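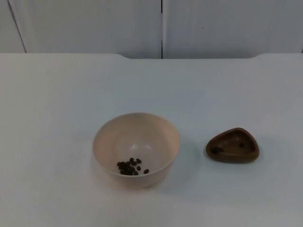
Coffee beans in the off-white bowl.

28th September

The longarm is in! I've been wanting to write that sentence since last December, when Olga Quintana let me have a go on hers and I drove home grinning like an idiot with thread all over my jumper.

I ended up with the Vusora, second-hand, from Carmela Cantero, who is moving to a smaller place and couldn't bear to see it go to a stranger. It came in 6 boxes plus the rails, and my brother-in-law Henrik and I spent a whole afternoon bolting the frame together in what used to be the dining room. (We eat in the kitchen now. Everyone has adjusted.) The levelling took longest. The floor slopes towards the window, so two of the feet are wound right out and the other end is sitting nearly flat.

The first thing I loaded was an old bedsheet with scrap wadding, and I just scribbled. Loops, spirals, my name, a very wonky fern. What a feeling! On my domestic machine I was always shoving a great roll of quilt through the throat and stopping every few inches to shift my hands, and here the head just glides along and you draw with it. My shoulders didn't hurt at all the next morning.

Tension has been the fiddly part. I had lovely stitches on top and railway tracks underneath, with the bobbin thread lying dead straight along every curve. Oona Leinonen talked me through it on the phone — loosen the top a quarter turn, stitch a line, look at the back, go again — and after an hour of that I had a decent curve in both directions. I've put a dab of nail polish on the dial so I can find my way back to that setting.

Then I loaded a real one, the blue and grey flying geese that has been folded up in the cupboard for three years. There are 204 geese in it and I refused to send it out to be quilted by anyone else. I went with an edge-to-edge meander, fairly open, in a pale silver thread that I wasn't sure about in the shop and absolutely love now. There's one spot near the left border where I ran out of bobbin and kept merrily going for half a row. Unpicked, redone, and you'd have to know where to look.

Next up is a cot quilt in apricot and cream, and I want to try feathers on it. I've been doodling them on the backs of envelopes all week. If anyone has a favourite way of getting the spine to curve nicely into a corner, please leave me a comment, I'd love to hear it!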